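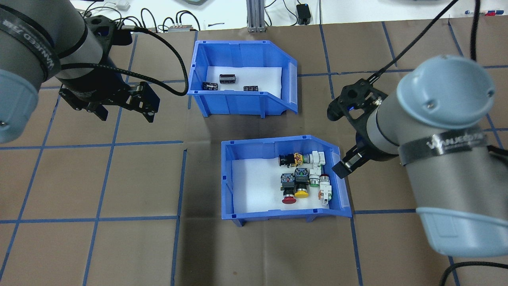
Two-arm sorting bench, capacitors in the upper bin and push-button parts in the lower.

Codside progress report to Rarkeo
Shared bench rules for small two-arm robot cells, second period

We use cookies to remember your settings and measure visits. Accept all | Manage choices

Where we are

Rarkeo asked us to test whether the Skernex bench code can be followed by a small team doing ordinary parts handling, and whether following it changes anything. We can answer the first half. The second half is still open, and I would be wary of anyone who tells you otherwise at this stage.

The code has 22 rules. We have been working to all of them at the Ye site since the start of the period, on one bench, with two arms and a small set of electrical parts. The log now holds 202 sessions. The plan calls for 1,000 by the end of the grant. We are behind, mostly through our own decision to stop and rewrite the session sheet, and I still think that was the right call. A large pile of sheets filled in the wrong way would have looked better in this report and been worth less.

What the log can and cannot tell you

Each session sheet asks the operator to confirm that every rule was met. In the first weeks nearly every box on every sheet was ticked. We took this as good news for a few days. Then Sihan Qin sat in on a morning's work with her own copy of the sheet and came away with a different set of ticks. Most of the gaps were small: a cable left where it had been after a bin was moved, a stop button check done after the arms were already enabled. But the operator had ticked those boxes in good faith. The wording let him.

Rule 9 is a fair example. It says work containers must be "suitably placed and within the defined area." Suitable to whom? Our mat is marked out in squares with blue tape, and a bin can sit inside the taped area and still be somewhere a gripper has to reach across it. Two people reading Rule 9 can look at the same bench and disagree, and neither of them is being careless.

We have rewritten that rule for local use as follows: bin positions are written down before the arms are enabled, by square; nothing is moved while either arm is enabled; any change means a fresh line on the sheet. It is duller than the original. It can be checked by a second person.

The tape

I want to be plain about the tape grid, as it came up in your last set of comments as evidence of "a managed workspace." Tape is a way of saying where things are. It stops nothing. If the final report lists the grid as a protective measure, I will ask for my name to be taken off that section. The Skernex text blurs the two in Rules 4 and 5, and we have written to them asking for a clear split between markings and safeguards. Their reply said the matter would be looked at in the next edition, with no month given.

Cables

The code gives cables one sentence. They get far more of our time than that. Each gripper has its own cable, and a loop that is harmless with the arm parked can be a problem with the arm at full reach. The grippers at Ye have braided cables with a good deal of slack, and slack is needed for the wrist to turn. Too little and the connector takes the load. Too much and it ends up near a bin.

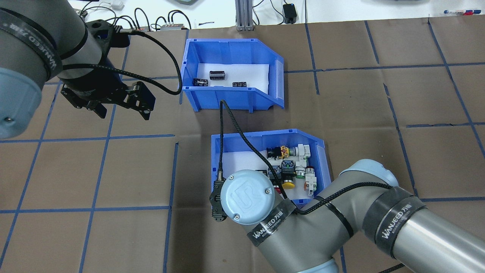

Cable loops from both grippers near the upper bin, Ye bench.

We tried setting a fixed length for the loop and gave up after a week. The right length depends on the task, and a number in a rule would be obeyed in cases where it was wrong. What we use now is a slow run through the full motion with one person watching the cable and doing nothing else. It takes time off every session. The operators complained about it at first and some still do. Whether it prevents damage I can't say. We have had no cable failures since we began, but we had none before either, and it would be cheap to claim credit for that.

Controls and loose equipment behind the mat

Rule 14 says the surface around the work area must be "kept clear of items not needed for the task." The white table beyond our mat has connectors, wiring and small devices on it, and pens at one end. Some of that is needed. A strict reader would fail us on the pens, and a relaxed reader would pass nearly anything. I have no strong feeling about the pens. I do mind that a rule which could be used against a pen says nothing on whether wiring should be fixed down, labeled, or kept away from the side where people stand. We would rather be held to that.

Parts used in the trials

The bins carry capacitors and industrial push-button and switch units. The foam lining stays in for all sessions. One of the switch units has a red push-button cap, and Sihan raised the question of whether a loose part that looks like a stop control should be allowed on a bench with working robots at all. The code is silent on this. At first I thought the point was a fussy one. I have changed my mind, at least far enough to add it to our local sheet: any part that could be taken for a control stays in its bin when a visitor is present, and visitors are told which stop is real before they come near the bench.

Money

Spending is on plan except for 1,000 dollars moved from travel to reprinting and staff time for the new session sheets. Please confirm this is acceptable under the grant terms. The change was made in October and we should have asked first.

What we will not claim

Your template asks for "safety improvement achieved to date." I have left the box blank. One bench, one team and 202 sessions don't support a figure, and a percentage would travel much further than the footnote under it. We can say that the code in its present form can be ticked without being followed, and that rewording seven of the rules made the ticks easier to check. Those are findings about paperwork. They may turn out to matter for safety, and the next period is set up to look at that, with a second observer on a share of sessions the operators won't know ahead of time.

Next period

Run the reworded rules beside the original text, with the same operators, and compare the sheets.
Get an answer from Skernex on Rules 4 and 5.
Bring a second site in if Rarkeo still wants one. I would hold off until the sheet stops changing.
Send you the full log, including the early sheets we no longer trust, marked as such.

Questions on the log should go to Sihan Qin at Codside. Questions on the blank box should come to me.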